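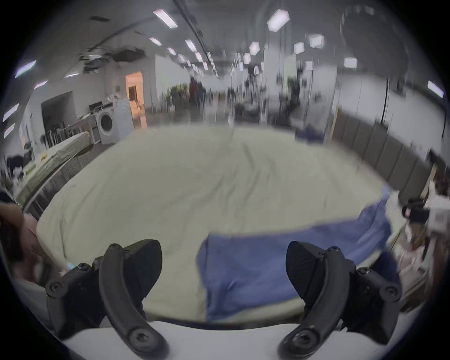
A guest bed for visitors who come to town for a Pride weekend should be made up the day before they arrive, with the sheet pulled tight and one spare cover left within reach. Most rural hosts on the Pomare list put people up in August, when the days are hot and the nights drop quickly in the valley. Cotton sheets dried on a line and folded late come out creased. A pale cream sheet with soft folds all over it, under a bunched blue cloth, is clean enough to sleep on but will look unmade to a guest. Mist the sheet lightly with water, pull it from the corners and leave it for an hour with the window open.

Sheets and towels

Allow 2 towels per guest and one washcloth. Wash new towels once before use, without softener, which coats the loops and reduces absorbency. Couples sharing a bed generally sleep better with separate top covers, and two twin blankets on a queen mattress work well. Ask in advance whether guests want one bed or two. Do not guess from the names on the form.

Mattress protectors with a plastic backing should be washed at low heat and line dried. The backing cracks in a hot dryer.

Flags and bunting

Nylon flags tolerate rain. Printed polyester fades faster on the south side of a house, so rotate flags between positions if they stay up all month. For a porch rail, Keegan Tipoki uses 36 inches between ties and a slip knot at each, which lets the whole line come down before a storm. Do not staple through the hem – it tears at the first gust.

To wash a rainbow flag, fill a tub with cold water and a small amount of mild detergent. Test the red stripe first by pressing a damp white cloth against it. If color transfers, wash the flag alone and lay it flat on an old towel. Never leave it folded while damp.

Feeding a group

The Griveck potluck last year had 158 people and one working oven. Chili held in slow cookers was the only hot dish that stayed hot. Points from Mamta Dixit, who ran the kitchen:

Heat chili fully on the stove before it goes into a slow cooker.
Plug no more than one cooker into each outlet on an old circuit.
Label anything with nuts, dairy or meat on the lid and on the table in front.
Set the serving line away from the wall so both sides can be used.

Folding tables

A standard table is 60 inches long or longer. Check the leg locks before loading. A dry hinge can be treated with a drop of light oil – wipe off the excess, or it will mark the tablecloth. Paper covers should be taped underneath, never on the top surface.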